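Dimer Tabletop Items
README for the June release

Dimer is a set of 800 short clips of everyday things being sorted and put away on wooden tables. Each clip runs 50 seconds or less. The items are ordinary kitchen and desk stuff: cups, bowls, spoons, pens, markers, pieces of fabric. Layouts change from clip to clip, and small things may sit on top of larger ones.

Folders are named by layout, 110 in all. Inside each one is a plain text list of the items on the tables at the start of the clip. The list does not give positions.

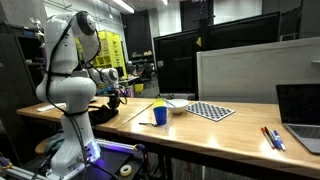 Item names are kept short. Pens and markers share one label, "pen", with the color added after it — pen_red, pen_blue and so on. Cloth of any kind is "fabric". Laptops and boards are left out of the lists.

Known problems: glossy tabletops show bright patches from the ceiling lights, and the spoon label is missing in 5 folders. Layouts from the Gamage room use the older names. See names_old.txt for the matching terms.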